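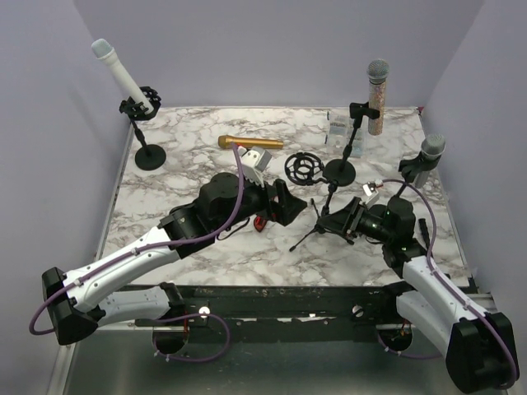
Ticket 919
Subject: Microphone holders and desktop stands, Stondholm audio desk
Opened: 11/22/21
Reported by: Tariq Dhanial
Assigned to: Vitalii Onyshchenko
Priority: 5

Reported issue
The reporter states that handheld microphones do not remain at the set angle once placed in their holders. The white microphone and the glittery microphone were both named in the request. The same complaint was entered in July under the Wada account and closed without a repair.

Initial response
The reporter was asked to confirm that each collar had been tightened before a microphone was inserted, and that every microphone was matched to a holder of the correct width. The reporter confirmed the first point. The second could not be confirmed, as the holders are stored together and carry no size label.

Work log
Stands with round bases and the tripod stand are to be checked separately. Any microphone without a suitable holder is to be laid flat, away from the edge of the desk, until a replacement is issued.

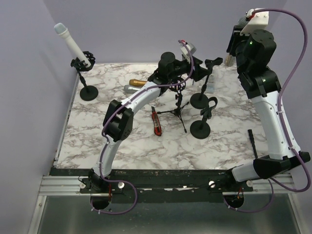 Attachment 2: White microphone in shock-mount holder; gold and silver microphones laid on the tabletop near the tripod stand.

Replacement clips have been requested from Stirkico under the existing Plolleo supply agreement — the minimum order is 200 pieces. Users are asked not to pad the clips with tape in the meantime.

Status: Pending parts. Mr. Onyshchenko will update this ticket upon delivery.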